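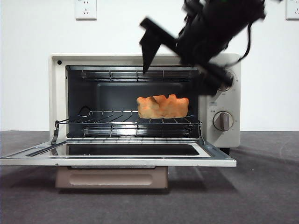

## Cell technician, part-time (Skellance kitchen bench)

Skellance is looking for one person to look after a single robot cell at our Brakow site. The cell is a black arm with a two-part gripper, working at a countertop toaster oven. It opens and closes the door, reaches for food on the wire rack and turns the two dials on the panel at the right.

### The work

- Check the arm's zero position at the start of each shift and log it.
- Inspect the gripper fingers and replace worn ones. We keep spares from Martinelli on site.
- Check the cable along the arm housing for rubbing – it needs slack at full reach.
- Reset the oven to its marks on the table and re-teach the door and rack points if it has moved.
- Clean the rack, the glass and the crumb tray.
- Grease the wrist joint every 1000 hours and fill in the service sheet.

The arm has over 2227 hours on it. Door hinges and dials wear faster than the arm does, so expect to swap ovens now and then.

### What you need

- Some experience with small arms or other bench machinery
- Basic hand tools and a multimeter
- Clear written notes

Ullico controller experience is useful. We can train you on it.

### Terms

Hours are 29 a week, mornings, starting at 7:30. The contract runs through May and may be extended. Parking is free.

Send a resume and a short note on a machine you have kept running to the Skellance front office, quoting job 66.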